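Still a Long Way From the Stockroom

Nelli Ojala has spent most of her working life in warehouses, the last nine years of them looking after the stockroom at Breker, a firm in Carnley that sells cameras and sensors by post. When her managers asked whether a machine could take over part of the shelving and packing, she was told to find out what was on offer and come back with a figure.

She came back with a short list and a good deal of doubt. "People kept showing me films of robots folding shirts," she says. "I wanted to see one deal with a box in a tub. We do that all day."

Boxes in tubs are a fair test. A parcel robot in a large depot works from above, with a suction cup, on a belt where every item arrives the same way up. A small stockroom has no belt. Goods come in different sizes, they sit in bins and cases with rims and bars, and many of the containers are clear plastic, so staff can see what is inside. For a person this is a help. For a machine it is often a nuisance. Clear walls catch the light and let through the colours behind them, and a camera that measures distance may read straight past the plastic to whatever is on the other side.
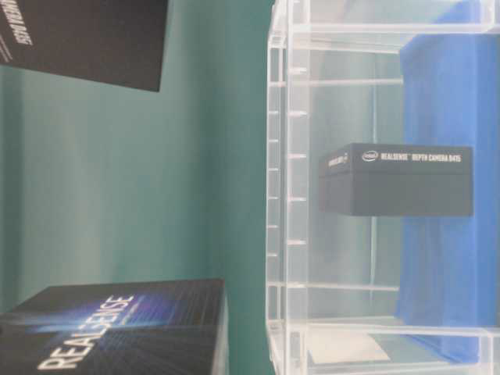 A boxed D415 depth camera in a clear acrylic case, with blue fabric behind.

Nullireck, a small company which tests handling equipment for shops and light industry, has been trying jobs of this sort since September. Its staff use two arms side by side, because so much ordinary work needs two hands. One steadies and the other moves, or both lift together. The company does not make robots and has none to sell, and Ojala says that is why she rang them first.

Their results are mixed. With one box on an open table, the arms managed 50 tries out of 52. When the same box was put in a clear container with a rim, the number fell to 32. Most of the failures were dull ones. The fingers met the wall of the container, or closed a little short, or took hold of a corner and let the box turn as it rose. A few tries were stopped by hand because the arms had begun to push the container along.

Speed is the other trouble. Ojala can empty a tub of small boxes and put them on a shelf in less time than the arms need to choose where to begin. Nullireck's quickest clean run at a full tub took nearly 30 minutes, with two pauses to put things straight.

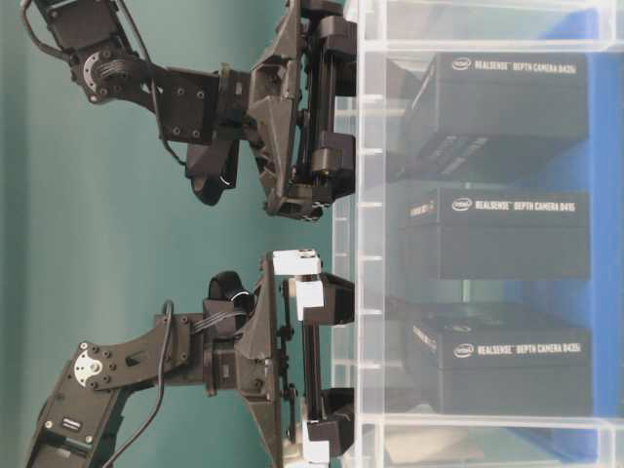
What it would cost

Ojala also asked Intarasuk, a leasing firm, for a price on a pair of arms with support. She will not give the figure, but says it was more than a part-time wage and did not include the hours her own staff would spend watching. Someone would have to be in the room. Tubs would have to be set down in the same place each time, and the lighting over the bench would need changing.

None of that rules it out for ever. The arms are better than those she saw three years ago, which could not cope with a container at all. Nullireck expects steady gains with rigid boxes, and much slower ones with bags, cloth and anything that bends. Household jobs come further down its list, as homes have all of those problems and stairs as well.

Breker has put the money into new shelving for now. Ojala has asked to see the same test again next year, using tubs from her own stockroom, with the labels left on and the lids in place.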